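Gerkby: a list of plug, socket and charger words

README for the second release

Gerkby is a word list. It holds 1581 everyday names that people in Britain and Ireland use for the bits and pieces of household electrics, and each name comes with a plain meaning, a region where we have one, and at least one sentence showing it in use. I started it after a long argument over whether "adaptor" or "adapter" was right (both are in here, and both are fine!) and it grew much faster than I expected.

What you get

There are two files. entries.csv has one name per row. sentences.csv has the example sentences, tied back to the names by the id column. Both are UTF-8 with commas between fields and double quotes where a field contains a comma. Open them in any spreadsheet and they should behave.

The columns in entries.csv are id, name, meaning, region, register and source. Register is one of plain, trade, family or old. "Family" is my favourite by miles. It covers the words that live in a single house or street and never get written down, and people have been wonderfully generous with them.

Where the words came from

The first 1000 came from the Turcotte letters, a pile of replies to a notice in a local newsletter asking what people called the thing you plug other things into. The rest were sent in through the form on the Clandik site. Every name was typed in by hand and read again on a different day, and spellings were left exactly as the sender wrote them.
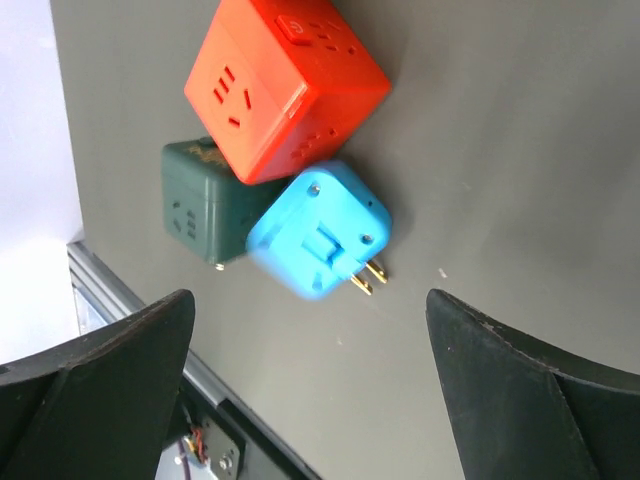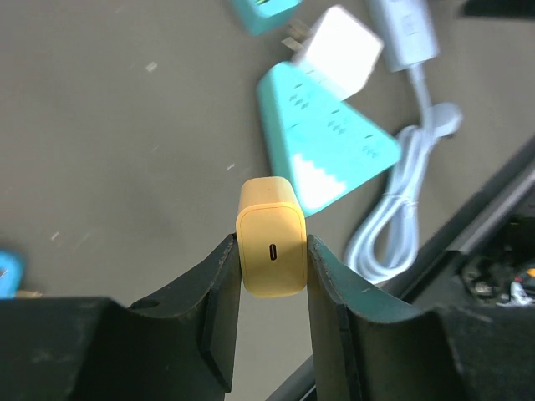
Naming gets lively once an object does more than one job. Senders who had a single word for a plain wall socket would offer four or five for anything that splits it, and they rarely agreed with the person who wrote in before them. "Cube" turns up again and again, and it has to cover both a red block with outlets on several faces and a little yellow charger with one USB-C port in the front. I kept these as separate rows, cube (1) and cube (2), with a note on each pointing to the other. "Brick", "block" and "lump" are handled the same way. If you are counting distinct spellings, strip the bracketed number first or your total will come out too high.

Known gaps

Wales and the Scottish islands are thin, and I would love more from both. The region column is blank wherever the sender didn't give one, and I haven't guessed. A few old words for round-pin plugs probably belong under trade, but the letters weren't clear so they stay where they are.

Using it

Do what you like with it, including in class or in print. Please name Gerkby and the release number. If you want to search by sound as well as spelling, the Vonari lookup script reads both files as they stand, with no changes needed.

Sending words in

New names are very welcome, odd ones most of all. Put the word, what it means to you, where you heard it and a sentence you might really say. I go through the form on Tuesday evenings, and corrections go in before new words.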